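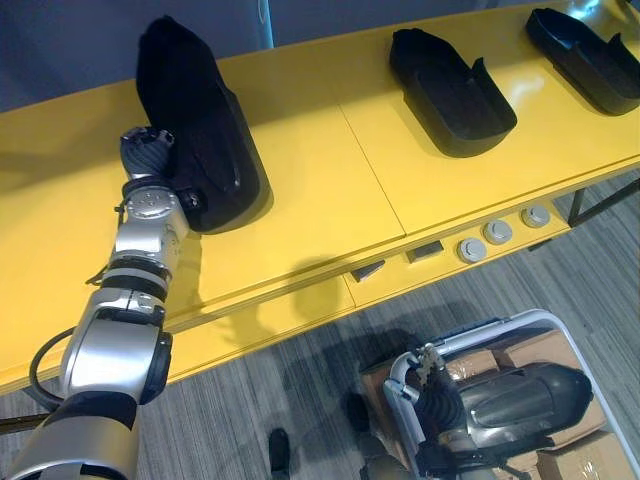

What Are Shoes Made Of?

Most people put on shoes every day and don't think about them much. A shoe has a hard job. It has to bend when your foot bends, stay on when you run, and keep your skin away from gravel, hot pavement and cold puddles. One material can't do all of that very well, so most shoes are made of several parts joined together.

The parts of a shoe

The bottom of a shoe is called the sole. It usually has more than one layer. The layer that touches the ground is the outsole. It is often rubber, which grips well and takes a long time to wear away. Look at the outsole of a sneaker and you will probably find a pattern of grooves. The raised parts between the grooves are called the tread. On wet ground, water can move into the grooves, and the tread can press against the ground and grip it.

Above the outsole there is often a midsole. In sneakers this is usually foam. Foam is full of tiny bubbles of gas. When you land on your heel, the foam squashes, and then it springs back. Old sneakers feel flat because the foam has been squashed so many times that it no longer springs back all the way.

The insole is the part your foot rests on. In many shoes you can pull it out.

Everything above the sole is called the upper. It covers the top and sides of your foot. Uppers can be leather, canvas, knitted yarn or plastic. The front part that covers your toes is the toe box. The soft edge your ankle goes through is the collar. The flap under the laces is the tongue, and it stops the laces from rubbing on your foot.

Laces are part of the shoe too. The hard tip on the end of a lace is called an aglet. Without it the lace would fray and be difficult to push through the holes.

How a shoe gets its shape

Cloth and leather are flat when they start out, and feet are not. Shoemakers solve this with a tool called a last. A last is a solid form in the shape of a foot. Long ago lasts were carved from wood. Today many are plastic.

First, the pieces of the upper are cut out and sewn together. Then the upper is pulled tightly over the last, and its bottom edge is folded under and held in place. Next the sole is glued or stitched on. When the glue is dry, the last comes out and the shoe keeps its shape.

A left shoe and a right shoe need different lasts. This sounds obvious, but for long stretches of history many shoes were made "straight," with no left or right. People wore them until they slowly bent to fit.

Why sizes are confusing

In the United States, shoe sizes come from an old English unit called the barleycorn. A barleycorn is a kind of grain, and three of them laid end to end were counted as one inch. Going up one full shoe size adds one barleycorn, or a third of an inch. There are 12 inches in a foot, so the kind of foot on a ruler is 36 barleycorns long.

Much of Europe uses a different unit, called the Paris point. Each one is two thirds of a centimeter. A shoe marked 34 in that system was made on a last 34 Paris points long, a little under 23 centimeters. The last is slightly longer than the foot, which leaves room for your toes to move.

You may find two or three different numbers on the label inside your shoe. They are all the same shoe, measured in different ways.

Shoes for different jobs

Ballet slippers have thin, soft soles so dancers can bend their feet and feel the floor. Hiking boots have thick soles and high sides. Soccer cleats have studs that dig into grass. Rain boots are made of rubber or plastic and have no lace holes for water to get in. Work boots may have a steel cap inside the toe box, in case something heavy falls.

Try it yourself

You need a sheet of paper, a pencil and a ruler marked in centimeters.

Stand on the paper in your socks and ask someone to draw around one foot. Step off and measure from the back of the heel to the tip of the longest toe. Do the same with the other foot. Many people have one foot that is slightly longer. If you do, your shoes should fit the longer one.

Words to know

Aglet: the hard tip of a shoelace
Last: a foot-shaped form used to make shoes
Outsole: the layer of a shoe that touches the ground
Tread: the raised pattern on an outsole
Upper: all of the shoe above the sole

Page updated 03/08/2018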